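Simulation Gallery: Wrist View Rendering and Grasp Planning
Clolteck tooling notes
Posted 2021-07-28

The gallery collects output from the current build of the Clolteck tabletop simulator. The simulator exists to exercise three pieces of software before they touch hardware: the Stoletti motion planner, the Lorente perception stack, and the Jisside episode logger. Notes on configuration come first, then the render, then what is still open.

Scene setup

Each scene is generated from a seed and a parts list. The generator places objects on the tabletop, runs the physics until everything settles, and rejects any layout where two bodies still overlap. The test set for this build has 200 layouts. Of those, 88 put the target close enough to another object that a straight vertical approach fails the clearance check, and the planner has to find something else.

Tabletop texture is randomized along with light direction. Floor and table edge are left plain on purpose. Earlier builds randomized those too, and the segmentation network spent a good part of its capacity learning floor patterns.

Planner

Stoletti plans in joint space with a shortcut pass at the end. The collision model for the fingers is a set of convex hulls, padded by 2 mm. Padding was larger in the last build, which made the planner refuse grasps in narrow gaps that the controller could execute without contact.

Once an object is held, its mesh is attached to the hand and becomes part of the moving body. The attachment happens on the closing event, before the lift is planned. If the event arrives late, the lift is planned with an empty hand and the held part can sweep through its neighbors. Two bugs in this build had that cause. Both are fixed.

Controller

Finger closing is force limited in simulation. The controller ramps the command until the contact solver reports a stable normal force on both sides, then holds. Position is still logged, but it is no longer used as the stop condition - it gave false positives on thin parts.

Wrist view

The wrist camera uses a fisheye model with a fixed image circle. Pixels outside the circle are written as solid black and masked before they reach the network. Lorente takes the distorted image directly. We tried rectifying first and lost too much of the periphery, where most of the other objects sit. 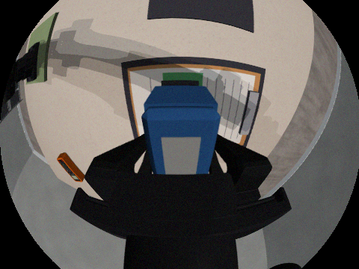

Wrist render, blue part between the fingers, tray behind it. Arm shadow enabled.

Shadows are computed from the full arm model, including links the camera never sees. They cost render time, but with them turned off the network learned to treat any dark region on the table as an object boundary. Contact shadows under small parts are still too soft.

Occlusion is the harder problem. A held part hides whatever lies directly beyond it, so the place pose has to come from an estimate made before the grasp. Lorente caches the last clear view of the target area and tracks it through the wrist motion. The cache is dropped if joint encoders and visual tracking disagree past a threshold, and the arm then backs off for a second look.

Logging

Jisside writes one record per control tick, with images stored separately and referenced by index. The longest episode in this set is 1248 ticks. Replay is deterministic on the same machine. Across different graphics drivers the physics matches but the rendered pixels do not, so image hashes are left out of the regression tests.

Open items

Lens calibration is still a single fixed profile. Per-unit profiles are planned for the August build, along with a fix for the contact shadows. The parts list format will change at the same time. Old lists will load with a warning, and the converter is already in the tools folder.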